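Speaker notes – starting a second robotics team at Trumbridge
Kamlesh Khurana, lead mentor
Regional mentors' evening, 15th July

Opening

Say hello, thank the Stundumstead people for the hall. Ask who in the room already mentors a team and who is thinking about it. If most hands go up for the second, spend longer on the money part and skip the bit on drive bases.

Where we were

We had one team and 31 students signed up. A robot needs a few people building, a few people wiring, a couple writing code. Everyone else was watching. By February a third of the new students had stopped coming, and when I asked them why, most said they never got to touch the robot.

We talked about capping numbers. I was against it and still am. The school had never turned a student away from the club and I did not want to be the first to do it.

What we did

Split into two teams with separate robots and one shared workshop. The first plan was an experienced team and a beginner team. The students voted that down. They wanted both teams mixed, and they were right to push for it. The older students ended up teaching more than they had in any year before.

Pause here. Someone will ask about siblings and friend groups. Answer: we let each student name one person they wanted to be with and did our best.

Money

A second registration, a second set of motors and a second control system came to more than we had. Nautiyal, the machine shop out on the ring road, gave us $1,000 and a pile of aluminum offcuts. The offcuts were worth nearly as much to us. The rest came from parents and two car washes.

Do not go into the grant application unless asked. It was turned down and the story is long.

Schedule

We meet 5 evenings in a fortnight. Each team gets the practice field for half of a session, then they swap. We keep the order on a whiteboard by the door. We tried an online calendar and the students did not look at it.

Tools are shared and parts are not. Each team has its own labeled bins. Before we did that, every missing bearing turned into an argument.

Software

Both teams use Nustance for the build log. It is plain and it works on the old laptops. One rule – if you change the wiring, you write it down before you go home. Show the two log pages on the slide, then move on.

How the season went

One team made the playoff rounds, the other finished 22nd. The second team's arm kept slipping its chain and they rebuilt it twice. Of the two, they have asked for more summer sessions.

Questions

Likely ones: how many mentors (we had six, I would want eight), insurance (ask your school office), whether the teams compete against each other (yes, once, and they loved it).

Leave the sign-up sheet by the door. Workshop visits are by email.

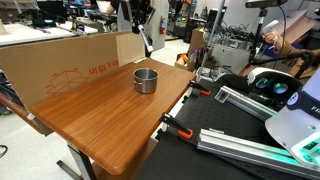 Steel pot on a wooden tabletop, with printed cardboard along one side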